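Findeck Bun Steaming Set: README

Maintained by Rekha Mittal. Last revised 24/01/2021.

What is in it

3975 images of round pale buns going between a steamer pot and a plate. The subject is narrow. If you need "cooking" in any broad sense, go elsewhere, because a table with a pot, a lid and a plate on it does not make a kitchen, whatever the first project page claimed.

The things on the table are an electric cooker pot with a perforated steel basket, a round glass lid with a white handle, a white plate, and the buns. The wall behind is plain and the tabletop is white.

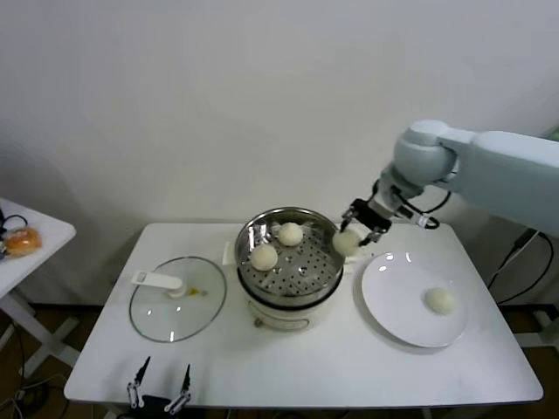
Labels cover bun location only: basket, plate or neither. An early version also had "cooked" and "uncooked". Kazimír Šimko wanted to keep them and I took them out. A pale bun looks much the same before steaming as after, and the two people labeling disagreed on 40 of the first 100 images. I would distrust any result that still uses those columns.

Known problems

White on white. The plate edge gets lost against the table, and masks drawn by hand wander there. The glass lid is worse, as you see the tabletop straight through it. We label the lid by its rim and handle and leave it at that.

Holes in the basket floor. Compression turns them to mush in the small copies. Use the full-size files if the holes matter to you. I doubt they do.

Bun identity. Buns are not numbered, and I don't believe anyone can tell one from another across images. Žofie Doležal tried matching them by surface marks in June and gave up.

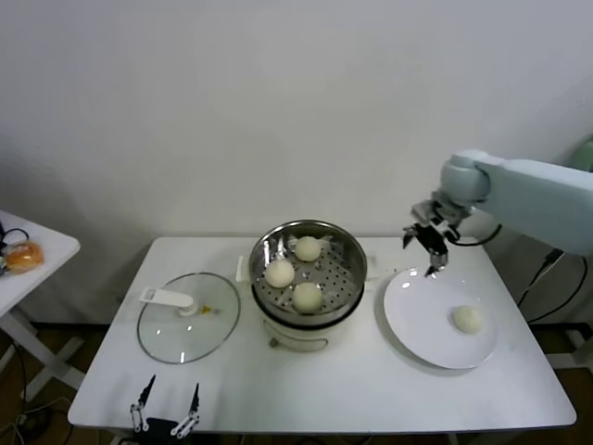 Three buns in the basket, one on the plate, lid off to the left.

Splits

3000 images for training, the rest for testing. Both come from the same table, so a high test score says little about your own pot. The Trirnitz group reported near-perfect numbers on an older split that had duplicates across the two halves. Those duplicates have been removed and I have not seen the numbers rerun.

Corrections

Send the file name and the label you think it should have to Rekha Mittal. Requests to restore the "cooked" column will be closed.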